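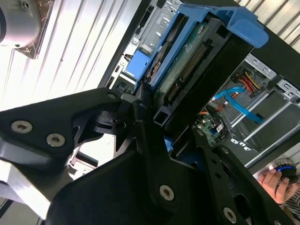

Yuzhen Long wrote: you haven't got a backup there, you've got the same photos twice in the same house. If the roof goes or someone nicks the lot you've lost both. Sorry to be blunt. Get one copy out of the building before you do anything else, even if it's a stick in your sister's kitchen drawer.

---

**gredell_pete**

Fair. Not blunt, I asked.

For anyone joining, the plan so far:

- old desktop in the box room, family photos on it, 172 GB
- second copy on a portable drive, lives on the shelf above
- Dad's slides still being scanned, 800 done, no idea how many boxes to go

Question was really whether to sort it all out BEFORE copying it somewhere else or just copy the mess. There's folders called "New folder (4)" with the only pictures of my nan in them.

---

**tansy_b**

Copy the mess. Always copy the mess. Sort later, on one copy, leave the other alone till you're happy.

Did it the other way round in February and spent two evenings renaming things, then dragged the wrong folder to the bin. Got it back but only just. Never again

---

**Holroyd Lane**

Disagree with that, a bit. If you copy the mess you will never sort the mess. My brother in law has four drives and every one is a copy of a copy of a copy, slightly different, and he can't find his own wedding.

Half a day. Delete the obvious rubbish (blurry ones of the floor, screenshots of train times), then copy. It's not that hard.

---

**tansy_b**

Half a day?? for all that?

I've got one folder from a week in Aduvness and it took me longer than that on its own. You start looking at them. Then you ring your mum.

---

**gredell_pete**

That's exactly what happens yeah. Sat down to do Christmas and ended up looking at a caravan for an hour.

---

**merow_mags**

Coming at this from the cost side. What are people paying to keep things online? I'm on 148 quid a year for the family one, shared with both the kids, and I resent it every time it goes out. But they do all put their photos on it without being asked and that's worth something.

Drives are cheap but a drive in a drawer only gets updated when somebody remembers. In our house thats never.

---

**Holroyd Lane**

148 a year is daft. Over ten years that's well over a thousand quid to rent a cupboard. Two drives, swap them at a relative's every time you visit. Costs nothing after the first go.

---

**merow_mags**

And if you fall out with the relative?

---

**Holroyd Lane**

Different relative.

---

**Yuzhen Long**

You can do both. I pay for a small amount online and only the things I'd cry about go up there. Everything else is on drives, one at home, one at work in my desk. The cry-about pile is much smaller than you'd think. Mine is 2,000 photos and a few recordings of my grandfather talking.

Pete, the nan pictures go in that pile tonight. Don't wait for the sorting. Email them to yourself if you have to.

---

**gredell_pete**

Done, they're with my sister as well now. She rang up in bits, in a nice way.

Also thinking of moving off the desktop altogether. It's old, it's noisy, it takes ages to come on and I've stopped trusting it. Been reading up on keeping the drives and getting rid of the rest.

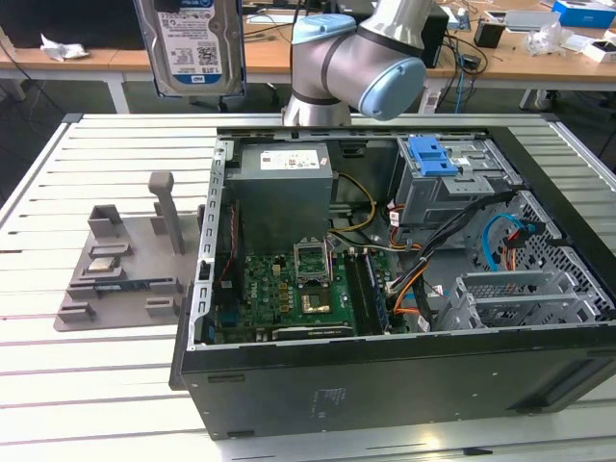
Main worry is if I stop having the one big machine then there's no "proper" place any more, it's all bits on shelves and the kids wouldn't know where to start if I got run over. At least now I can say it's all in the box room. So maybe whatever I do needs a sheet of paper with it saying what's where. Does anybody do that?

---

**tansy_b**

Yes! Sheet of A4 inside the cupboard door with the boiler instructions. What's on which drive, date I last did it, who has the other one. No passwords on it obviously. Those are in an envelope somewhere else.

I also write on the drives with a marker. PHOTOS A, PHOTOS B. Sounds childish, saves so much faffing

---

**Holroyd Lane**

Sheet of paper goes out of date the first week. Put a text file on the drive itself.

---

**tansy_b**

And how do they find the drive?

---

**Holroyd Lane**

...ok, both.

---

**quietcorner**

Long time reader. One thing not mentioned, check the copies open. I had a drive full of what I thought were my photos and a chunk of them were only the tiny preview versions. File names all there, looked perfect. Opened one full size and it was a postage stamp. The big ones were still on the old laptop, luckily hadn't got rid.

So open a handful from each year, properly full size. Videos too, and skip to the end of them.

---

**merow_mags**

oh no. Going to check mine

---

**merow_mags**

Mine are fine but the videos from my daughters phone aren't there at all. Setting was off. I take back what I said about not being asked.

---

**gredell_pete**

Right, list for me then. Dated so I can't wriggle out: June 17, 2020.

1. Copy the mess as is, new drive, goes to my sister's
2. Open a few from each year and check
3. Cry-about pile online, smallest plan going
4. Sheet of paper, cupboard door
5. THEN sort, one copy only
6. Leave the old desktop alone till 1 to 4 are done

Slides carry on in the background. Does anyone know if it's worth scanning the mounts as well, Dad wrote on some of them in biro and its half faded

---

**Holroyd Lane**

Still say sort first, but fine.

Scan the mounts. Or just lay them out and take a picture with your phone, one box at a time, in order.

---

**Yuzhen Long**

Yes to the mounts. The handwriting would go in my pile.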